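Kitside Height-Adjustable Preparation Table, Series 2

Supplied by Drillel for teaching kitchens, residential services and shared workrooms

Product overview

The Kitside Preparation Table is a freestanding work table intended for rooms in which several people of different heights use the same surface during the day. It is supplied with a fixed lower shelf, a rear upstand and a hand-operated height mechanism. No electrical connection is required. The table may be ordered as a single unit or in matched runs, and all units in a run are finished from the same batch.

The Series 2 replaces the original Kitside table, which remains supported for spare parts. Customers who hold the earlier model should note that the shelf brackets have changed and are not interchangeable between the two. The feet, the crank handle and the upstand clips are common to both.

Intended use

The table is suitable for food preparation, sorting, packing and general bench work. It has been designed for use by seated and standing persons. The knee space at the front is unobstructed across the full width when the lower shelf is fitted in the rear position. In the forward position the shelf provides greater storage depth, but seated use is no longer practical.

The table is not intended for use as a step or platform, nor for the permanent mounting of vises, slicers or other equipment that applies a sideways load. Customers who require such equipment should ask for the Kakia fixed bench, which is described on a separate page.

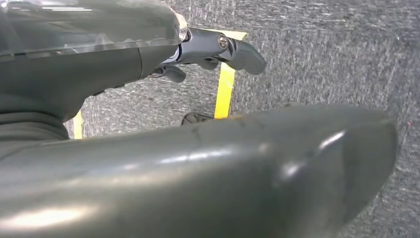 Height adjustment is carried out by means of the crank at the right-hand side. The handle folds away beneath the worktop when released and should be left folded during normal use. Loads should be removed from the table before the height is changed. In a matched run, each table is adjusted separately — the joining strips must be taken off first and refitted once the surfaces are level.

Dimensions and weight

Worktop width: 1,996 mm
Width of shelf between legs: 1,000 mm, with open bays at either end
Depth of upstand return: 394 mm
Weight, assembled with shelf: roughly 60 kg

The stated worktop width excludes the joining strips. Rooms should be measured at floor level and again at worktop height, as walls in older buildings are often out of true. Drillel does not accept returns of made-to-order widths where the order was placed on the customer's own measurements.

Delivery and assembly

Each table is delivered in two cartons. The larger carton contains the worktop and upstand and must be carried by two persons. The leg frames, shelf, handle and fixings are packed in the smaller carton together with the printed assembly sheet. Please check the contents against the sheet before the driver leaves and record any damage on the delivery note.

Assembly requires a 5 mm hex key, which is included, and a level, which is not. The leg frames are handed and are marked L and R on the inner face. Fixings should be left finger-tight until the table is standing in its final place, then tightened in the order shown on the sheet. Adjustable feet allow for uneven floors.

Care and cleaning

The worktop should be washed with warm water and a mild detergent and dried with a soft cloth. Abrasive pads and chlorine-based cleaners will dull the finish and are not covered by the warranty. The height mechanism is greased at the factory and requires no further lubrication in ordinary service. Should the crank become stiff, stop using it and contact the service desk.

Spare parts and accessories

Feet, handles, clips and joining strips are held in stock. Replacement shelves are made to order, and the workshop closes for stocktaking in November, so requests received during that month will be processed after it reopens. The Sotiropoulos drawer insert fits the left-hand bay only.

Contacts

Orders and room planning: Faustino Xolalpa
Service and spare parts: Alvar Lundgren

When writing, please quote the serial number printed on the label beneath the worktop.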